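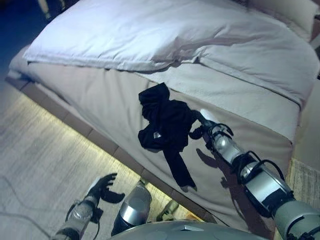
## Jollstead card maker moves into pop-up greetings

Clira, the stationery firm based in Jollstead, has started selling a range of pop-up birthday cards that double as table decorations. The first batch of 1000 went on sale on Sunday, February 11, 2024, and 985 had been ordered by closing time the next day.

The cards arrive flat in a square envelope and open into a small paper garden, a harbour or a bandstand. Each has a blank panel at the back for a message. They cost the same as the firm's larger folded cards, and a second printing is under way at the Bolger works on the edge of town.
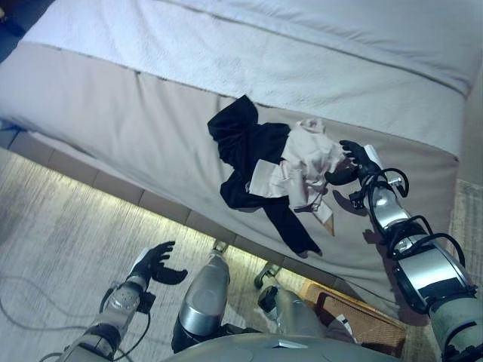

**Rochelle Henare**

Designer Myroslav Koval spent most of last year on the harbour card, which went through several versions before the boats would stand up straight. "The paper was too heavy at first," he said. "The masts bent every time you shut it, so we went down a weight and moved the fold."

Clira has made plain and printed cards for shops in the area for many years – mostly for weddings and christenings – and had not sold directly to the public until it opened its online shop, Prameo, last autumn.

The second printing will be 1771 cards, split between the 3 designs. Orders placed now will be posted at the end of February. Shops wanting stock for Mother's Day should contact the Jollstead office before then, as the harbour card is likely to sell out first. A lighthouse card is planned for the summer.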